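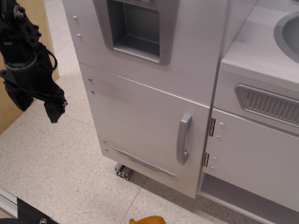 Let them spend the year on one door

Every March the Dresteck finals take over the sports hall at Skakside College, and every March our robotics students are asked why they are not in them. Parents ask at open evening. The governors asked in writing. I run the practical side of the robotics course and I have given the same answer for a while now, so I may as well set it down at proper length.

Our students work with one arm and a toy kitchen. For most of the year the task is to open a cupboard door, and, when they can do that, to do something with the play food. That is the whole course as far as the practical marks go. I think it is a better course than the one we had before, and I think more colleges should teach this way, though I accept that it makes a poor evening out for families.

Dresteck, for those who have not sat through one, gives each team a box of parts and a set of rules in the autumn. The machine has to move blocks from one end of a pitch to the other faster than somebody else's machine. I took teams to it for years. I have nothing against the people who run it, who are patient and badly thanked. Some of our strongest students came to us through it.

My objection is to what it does to the work. A team with a deadline and a scoreboard learns to leave alone anything that half works. In our last season we had a lift that jammed if the blocks were stacked with a certain face outwards. The students knew it. They also knew that the blocks were always set out the same way, so they left the jam in and spent the week on the driving. They were right to do so under the rules. They came seventh, they were pleased, and not one of them could have told you why the lift jammed. When I asked two of them to look into it after the finals, the machine had already been stripped for parts.

A cupboard door does not let you off like that. It has a hinge on one side and a handle on the other, and the handle travels in a curve. If the arm pulls in a straight line, either the grip slips or the whole kitchen shifts on the floor. Everyone pulls in a straight line the first time. I did. You can tell a class about arcs for as long as you like and they will nod and write it down, and then they will pull in a straight line. 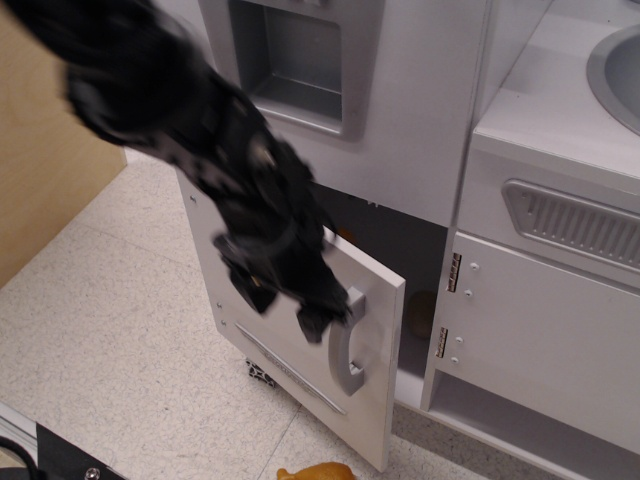 At the oven door. Getting hold of the handle and moving it along its curve are treated as separate problems on our course.

After the straight line come the other troubles, and they come in a different order for each group. One lot gets the curve right and finds that the fingers close a little too high on the handle. Another gets the door open and knocks it shut again on the way in. A group last year had a door program that was good in the morning and bad after lunch. They blamed the arm, then the cable, then me, before they worked out that the cleaner's trolley went past at midday and nudged the base. They put tape on the floor, which fixed it, and then they had a long argument over whether tape counted as fixing it. I thought it was the best lesson of the term and I had not planned any of it.

We ask for 50 recorded attempts at the end of the door unit, with nothing changed between the first and the last. The students hate this rule. By then they have a program that works when they show it to a friend, and they want to stop. But a thing that works when you show it to a friend is where most student projects end, in my experience, and a good number of professional ones. The first group to hand in a full set had 47 that opened the door and 3 that did not. They had got those three down to a single cause by the time they wrote it up, and the write-up is still the one I give to new students. It is mostly about the three.

I should be fair to the other side here. My colleague Cerar, who teaches the electronics unit and still takes a team to Dresteck on his own time, thinks I am making a virtue out of being slow. He says that seventeen-year-olds need something to aim at, that a hall full of noise gets people through the boring parts, and that I lose students every autumn who would have stayed for a competition. He is right about the last point. We lost two this year before half-term. One of them told me that he had signed up to build robots and had spent five weeks on a handle. I could not argue with that as a description.

He also says that a toy kitchen looks childish, and that a college spending public money ought to be seen teaching on something closer to industry. I have less time for this one. A real kitchen would cost more, take up a classroom and teach the same thing at a greater height. The toy one has hinged doors, a recess or two and an open shelf, and the arm can get at it without anybody building a platform. If a student drives the gripper into the panel, we have a scratched panel. Visitors do smile at it. They tend to stop smiling when they are handed the controls and asked to open something.

There is a question of who gets to touch the machine, too. In a competition team of seven, two people drive, one of them writes nearly all the code, and the rest hold things and make the poster. I have seen this with good teachers and with bad ones, and in my own teams when I was trying hard to stop it. The pressure of the day pushes the quickest hands to the front. With one arm, one kitchen and no opponent, I can put a rota on the wall. Everybody runs the arm and writes up their own attempts. The quiet students do well out of this, and so do the careful ones, who in my competition years were mostly told to hurry up.

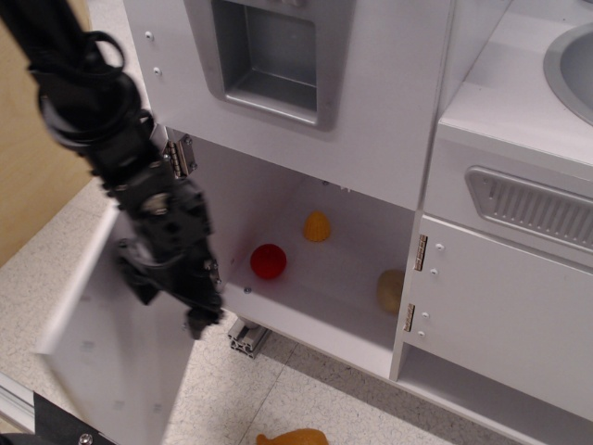
Rodica Ilie

The food comes later in the year. By that point the door is meant to be settled, and the problem moves inside the compartment, where there is less room and the light is worse. Round things roll. Things near the back wall or the side wall leave no space for a finger to get round them. Students who were proud of their door program find that they have left the door standing just where the arm now needs to go, and they have to go back and change work they had handed in and been marked on. There are usually complaints. I let them keep the old mark and ask for a page on what they changed.

I would not call the course finished. The marking takes far too long. Our attempt sheets were on paper until a student called Masri built us a form for them, and his form has faults of its own, the main one being that it will not let you record an attempt as anything except a pass or a fail. A door that opens halfway and stops has to go down as one or the other, and each group decides for itself. I need to settle that before the next intake.

I also think we owe the students some sort of public showing. They see their friends come out of the sports hall with medals, and what they have is a folder. On 11/02/2024 we tried an open afternoon, where anyone could come in and watch the arm at work, and the students took turns to talk through what it was doing and where it tended to go wrong. The turnout was small. Several parents left before the end. But the ones who stayed asked sensible questions, and a student who had barely spoken since September spent a long time telling somebody's grandfather about hinges.

Cerar has suggested that we run both next year, with the competition as an evening club and the door as the taught course. I have said yes to that, on the condition that the club has its own budget and leaves our arm alone.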